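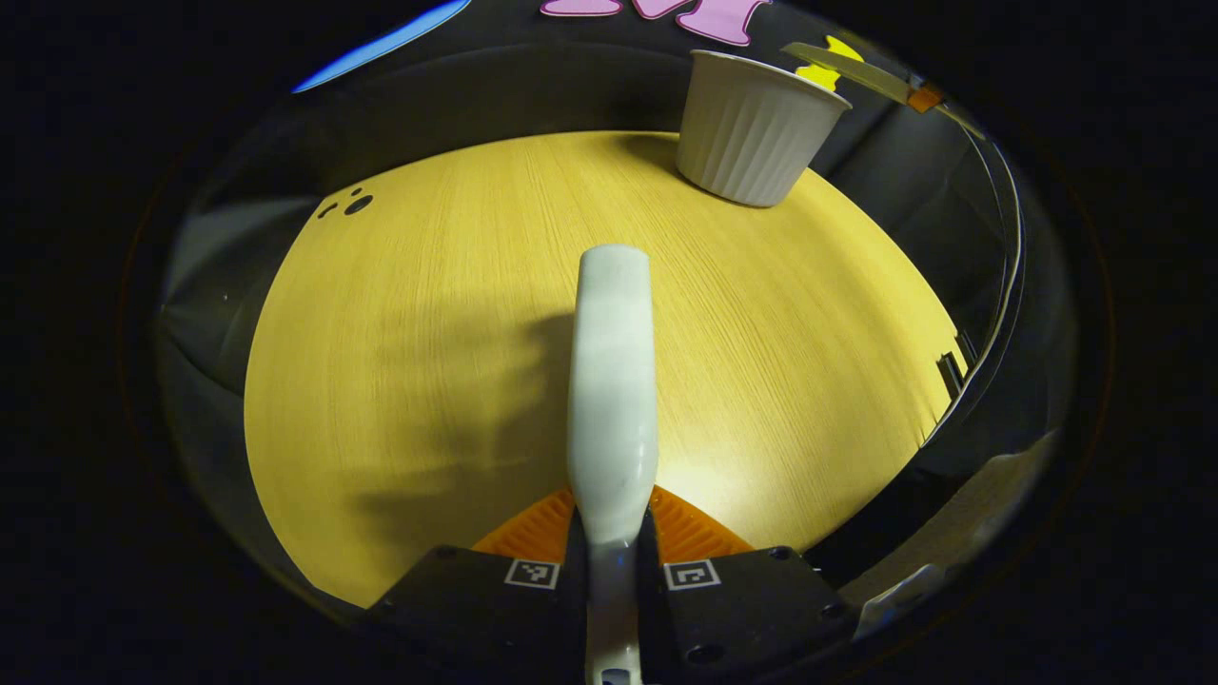 2023년 11월 28일 화요일

오늘은 하루 종일 작업대 상판만 붙들고 있었다. 밝은 색 나무에 결이 곧고 촘촘해서 볼 때마다 기분은 좋은데, 문제는 역시 왼쪽 위에 모여 있는 그 까만 점 세 개다. 비스듬히 한 줄로 늘어선 것들 말이다. 제일 왼쪽은 아주 작고, 그 바로 위에 또 작은 게 하나, 조금 오른쪽에 큰 게 하나. 구멍인지 그냥 자국인지 사진으로는 영 모르겠어서 내일 아침에 이쑤시개로 찔러 보기로 했다(진지하다).

Marwan Akl은 큰 것만 메우고 나머지는 두자는 쪽이다. 나는 하려면 셋 다 하자고 했고, 결론은 못 냈다. 점심 먹으면서까지 이 얘기를 했으니 우리도 참 어지간하다ㅋㅋ

메움재는 Brevow에서 받은 걸로 자투리에 먼저 시험해 봤다. 두 번 발랐는데 첫 번째는 너무 되직해서 결 위에 턱이 생겼고, 두 번째는 물을 조금 더 넣었더니 훨씬 나았다. 색은 마르고 나서 봐야 안다. 젖었을 때는 다 비슷해 보인다! 자투리는 창가 선반에 올려 뒀으니 제발 만지지 마시길. 지난번처럼 지문 찍혀 있으면 범인 찾으러 다닐 거다.

사포는 800방이 거의 떨어졌다. 서랍에 남은 게 5장인데 상판 전체를 한 번 돌리려면 모자란다. Clullico에 주문 넣을 때 같이 적어 두기. 그리고 결 방향대로만 밀 것. 나도 아까 자투리에서 무심코 가로로 밀었다가 긁힌 자국 지우느라 한참 걸렸다.

마감은 Flinura 오일로 갈지 그냥 왁스로 갈지 아직 고민 중. 오일이 색은 예쁜데 노란 기가 더 올라올까 봐 걱정이다. 지금 정도의 연한 색이 딱 좋은데. Iglesias 쪽 작업실에서는 오일 얇게 바르고 8시간 넘게 말린다고 하길래, 일단 자투리 뒷면에 똑같이 해 보려고 한다.

내일 할 일
- 점 세 개 확인, 깊이 재기
- 자투리 색 비교 (아침 햇빛에서 한 번, 형광등 아래서 한 번)
- 사포 주문
- Marwan한테 가는 붓 돌려받기

상판 교체 얘기는 1월에 예산 나오면 다시 하기로 함.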